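Checking a ligation by colony PCR without fooling yourself
Posted 9 January 2021

Most colony PCR guides promise an answer by lunchtime. I'd treat that answer as a rumour until you have a digest or a sequence to back it up.

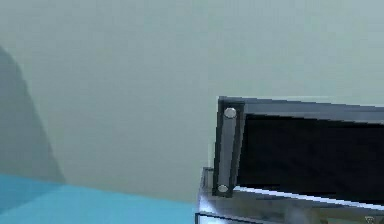 The usual trouble is leftover ligation mix. Plasmid and loose insert from the transformation sit on the plate, and if both your primers bind inside the insert you can get a lovely band from a colony that contains nothing of use. Put one primer in the backbone and one in the insert. This also tells you which way round the insert went.

1. Pick 8 colonies. Touch each with a clean tip, dab it on a fresh selection plate, then swirl the same tip in 50 µl of sterile water. Less is better here – a visible lump of cells will often stop the reaction.

2. Heat the tubes at 95 °C for ten minutes and spin them briefly. Use 1 µl of the liquid as template.

3. Set up three controls: water only, the empty backbone, and a patch of agar taken from between colonies. People skip the last one. If it gives a band, your positives mean very little.

4. Run 25 cycles. Going to 35 mostly gives the background a chance to catch up.

5. Load a ladder that covers your size properly. For our 2000 bp product I don't trust anything read off the top of a 200 bp ladder on a short gel.

We ran this on the Stuvier backbone in September with the Illus polymerase mix, then again with Cosmont. I saw no difference worth paying for. The Ong protocol says to skip the heating step, and perhaps that works with their strain. It gave me smears.

Miniprep two positives, digest them, and send both for sequencing across the junctions. Keep the patch plate in the fridge until the reads come back.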